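Graruvora: a trim and engine spec dataset for performance cars

Welcome! Graruvora is a plain-text collection of specifications for performance sedans, coupes and hatchbacks, put together for anyone who wants to compare trims without opening a dozen brochures. It started as one very long spreadsheet and I'm so happy it finally has a proper home.

What's in it

The current release has 900 records, one per trim level. A base car and its hotter version get separate rows, even when they share a body and most of an engine (the differences are the fun part!). Each row covers body style, number of doors, engine layout, power, torque, gearbox, driven wheels, curb weight and launch price.

Files

cars.csv - the main table
engines.csv - one row per engine, linked by engine_id
notes.txt - odd cases, renamed trims, things I'm still chasing
units.txt - every unit used and how it was converted

Units

Power is in horsepower and torque is in pound-feet. If a maker only published metric horsepower, the original number is kept in power_src so you can check my math. Weights are in pounds, and please look at weight_basis before you compare two cars, as some makers include a driver and some don't. That one caught me out for months.

Checking

Every row is read twice against the source brochure, once when it goes in and once before a release. Cayetano Herrero wrote the script that flags strange values, such as a coupe with five doors or a torque figure higher than anything else in its class, and it has been a huge help. In the January release it flagged 15 rows, and most of them were my typing.
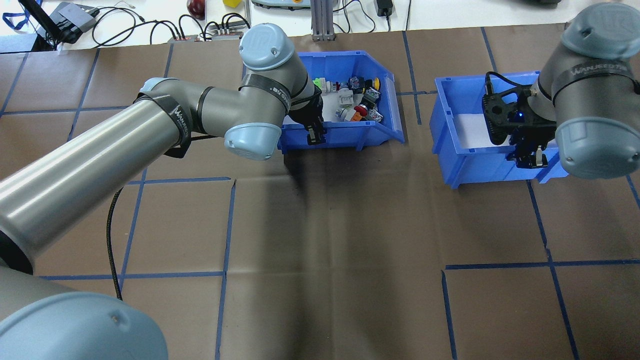
Two arms over blue bins, with blue tape marking a grid on the work surface.

Splits

If you want to train a price or power model, there's a ready-made split in splits.txt. It holds out 200 rows for testing, chosen so that trims of the same car never land on both sides. Please keep it that way if you make your own!

Known gaps

Convertibles are thin. Electric cars have no gearbox entry, so the field reads "none" and shouldn't be treated as missing. Launch prices are for the home market only and are not adjusted for inflation.

Tools

Varivier loads all the tables in one call and works well on a modest laptop. Miranda is the little plotting helper, and its weight-against-power chart is my favorite thing in the whole project - try it with the hot hatches first.

Contributing

New rows are very welcome, older cars especially. Send a single CSV with the same column order, add your source in the source column, and keep each batch under 300 rows so I can read it in an evening.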